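Category: Field Visits / Relief and Preparedness

In February I went with two colleagues to see the relief warehouse in Hurnell, where goods for the whole Conau valley are kept before they are sent out. Our own association is much smaller, and we wanted to learn how they prepare for floods. I write this report mostly for the members who could not come.

We were received at the gate by Przemysław Duda. He has managed the stock for 10 years and he walks very fast. The first hall holds blankets, tarps, water cans and hygiene kits, and each kind of goods has its own color of label. The labels were changed after the flood in Carroll, when boxes of baby food were sent to a school that had asked for soap. Mr. Duda told us this story without shame, and I liked him for it.

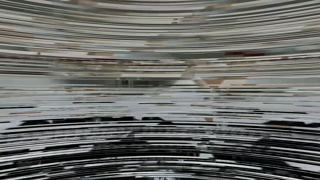 Gray and pale streaks, with a little dark red on the right.

The warehouse can send out 1,000 family kits before it must ask for more. A kit is packed for five persons and weighs 18 kilos - too heavy, in my opinion, for an older person who comes alone. I asked about this. They have tried to divide the kit in two bags, but then the second bag was often lost on the way. Now they lend hand carts at the distribution points, and the carts mostly come back.

After this we sat down with Jarosław Piątek, who is responsible for the family lists. I had many questions for him, as our lists are always our weak side. In his system every village keeps its own list on paper and renews it before the rainy season. One copy stays in the village and the other is in Hurnell.
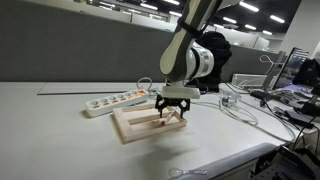

When the phones do not work, a driver takes the paper copy with him and the village representative signs on it. Mr. Piątek said that the hardest part is the guests, I mean the relatives who have fled from another village and are on no list at all. For them he keeps nearly a tenth of each load free. We have never done this, and last year in Filard we had an unpleasant discussion at the truck for exactly this reason.

Lunch was bean soup, and the drivers ate with us. One of them explained that the road to Filard closes earlier than the official map says. He showed us on his own map which bridge he does not trust, and I copied it for our office. 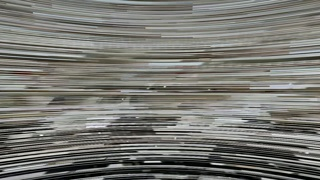 What we would like to take over

The colored labels can be done at once, we only need to buy them. The village lists will take longer, and somebody must visit each village at least one time. I have asked Mr. Piątek for his empty form and he promised to send it. About the hand carts we did not agree on the way home - my colleagues find them too expensive. Please bring your opinion to the next meeting, together with the old distribution sheets from Carroll if you still have them.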